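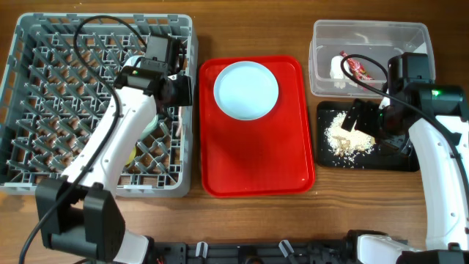 Dillar is very pleased to announce that its equipment plan for the coming year has been approved, and that the largest single item in it will be bench-top robot arms for our shared kitchens and wash-up areas. It has been a long road to get to this point, with a good many cups of tea along the way, and we would like to thank everyone who filled in a survey, sat through a supplier talk or simply told us what they thought in the hallway. The plan is built on pairs of arms, one mounted at each end of a rail along the near side of the table, so that one can reach over the dish rack and the red serving tray while the other works above a mat of scattered grains. Costing them as pairs made the sums a good deal easier to follow, and it means the rail, the cabling and the table itself all sit on the same line of the budget.

The plan covers 20 pairs, to be placed across 19 sites, with the extra pair going to our training kitchen at Grovgate. We looked at 86 written responses from staff before settling on those numbers, and we read every one of them (some ran to several pages, and we were grateful for the detail!). The points that came up most were bench space, power outlets and who would be expected to wipe things down at the end of the day, and all three now have their own section in the purchasing guide.

"I have been doing equipment budgets for a long time, and the purchase price is the part people remember," said Eirlys Hopkin, who leads planning at Dillar. "What I wanted this time was for the spare grippers, the replacement cables and the training hours to be in there from the first day, so that no site manager has to come to me in the spring, cap in hand, asking for money that should have been theirs all along."

Supply and fitting will be handled by Stovier, with Giáp looking after staff training. A total of 236 training hours has been set aside, and sites may divide their share however suits their rosters. Managers who would like a later delivery slot are warmly encouraged to let the planning office know early, as changes are much simpler to make before the benches have been measured.

The purchasing guide is available from the planning office, in print or by email.

Related items
Dillar purchasing guide: bench space and power
Training kitchen at Grovgate: booking a visit
Planning for spares and repairs

Last updated: May 27, 2018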